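Kontrolle Footballplatz Roltow, vor dem Spiel gegen Fillov
Datum: 03/07/2024

1. Torpfosten gepolstert: ja. Polster links sitzt etwas locker, bitte nachziehen.
2. Spielfeld ohne Löcher: nein. Bei der Endzone Nord gibt es 2 Stellen, mit Sand gefüllt.

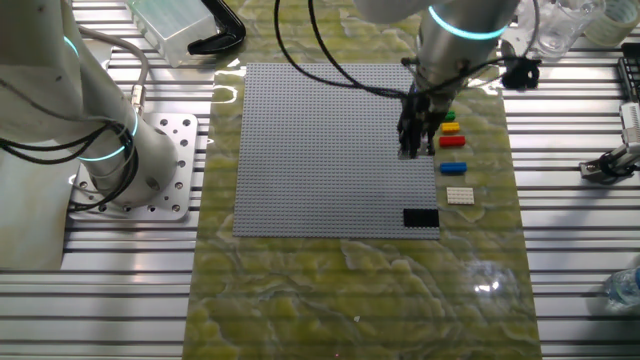 3. Abstand der Bande zur Seitenlinie: fast 5 Meter, in Ordnung.
4. Tribüne, 66 Sitze geprüft: Geländer fest. Eine Schraube fehlt bei der Treppe -- Firma Husar ist informiert.

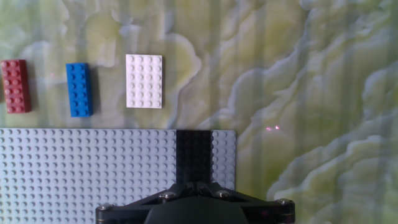
5. Pylonen weich und ohne Metall: ja.
6. Sanitätskoffer vollständig: Kühlpacks fehlen, die Bestellung läuft bei Trurkport.

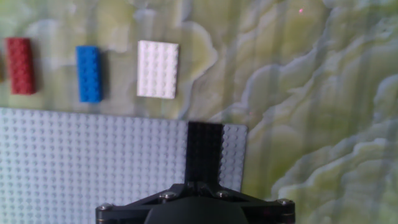
7. Zufahrt für den Rettungswagen frei: ja, aber das Tor klemmt.
Nächste Kontrolle im August.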